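3.2 Laundry Handling at the Machine

The second part of the household study dealt with the point at which laundry passes between the basket and the washing machine. Earlier work on domestic laundry has mostly looked at water use, detergent dose and cycle choice. The short period before and after the cycle has received less attention, although it is the part of the task in which the person stoops, reaches and handles the full weight of the load.

Entries were drawn from the Wudstead household diary, which asked participants to note each occasion on which a machine was loaded or emptied. After incomplete records were removed, 619 entries remained. Of these, 450 concerned front-loading machines and are considered in this section. Top-loading machines are treated separately in Section 3.4, where the posture of the user is different and the basket is usually held or set on a raised surface.

Entries were coded under the Terkico scheme, with 2 changes. First, the category "basket near machine" was divided according to whether the basket stood in front of the door or to one side of it. Second, a category was added for items resting on the lower lip of the door opening. In the original scheme such items were counted as still inside the drum, and this hid a frequent source of dropped laundry. A load was coded as mixed when it held items of clearly different color, whatever the fabric.

The position of the basket was the strongest factor in how the task was described. Participants who set the basket on the floor directly before the opening reported fewer dropped items than those who placed it to the side. The difference was largest for bulky loads, in which several pieces tend to come out together and hang over the gasket before they are taken up. Small pieces caught among larger ones were often overlooked until the basket had been carried away. This agrees with the pattern reported by Rugemalira for shared laundry rooms, although the machines in that study were mounted on plinths and the reach was shorter.

The swing of the door also matters. On many front-loading models the open door takes up part of the floor area where a basket would otherwise stand, so that the user must choose between a position close to the opening and a clear path for the door. Participants in small rooms mentioned this more often than those with a separate utility room. Several wrote that they moved the basket twice in a single load. Basket height was noted as well: a low basket can be set near the door rim, while a tall one has to be kept farther back.

Figure 4 illustrates the arrangement considered here, with a front-loading machine at floor level and red items among the laundry. The same type of setting was used in the Podbridge comparison discussed in Section 3.3.
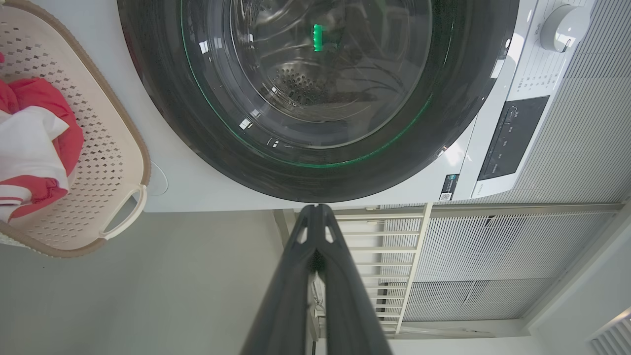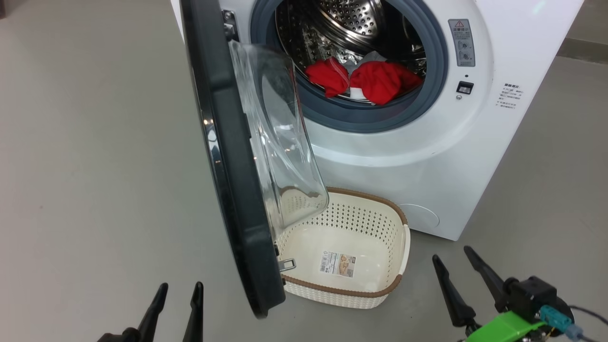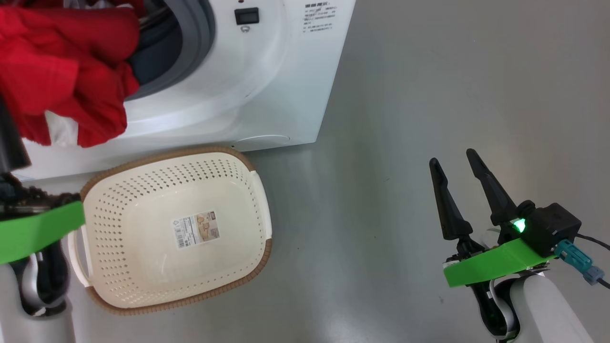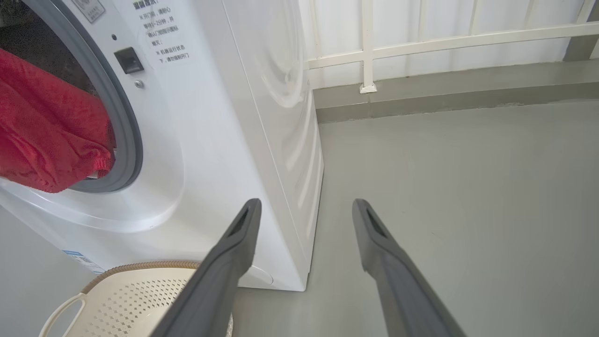
Figure 4. Front-loading washing machine and laundry, in order of appearance: door closed, with laundry in the basket; door open, with red and white items in the drum; red laundry over the door opening, with the basket empty; red towel over the lower lip of the gasket.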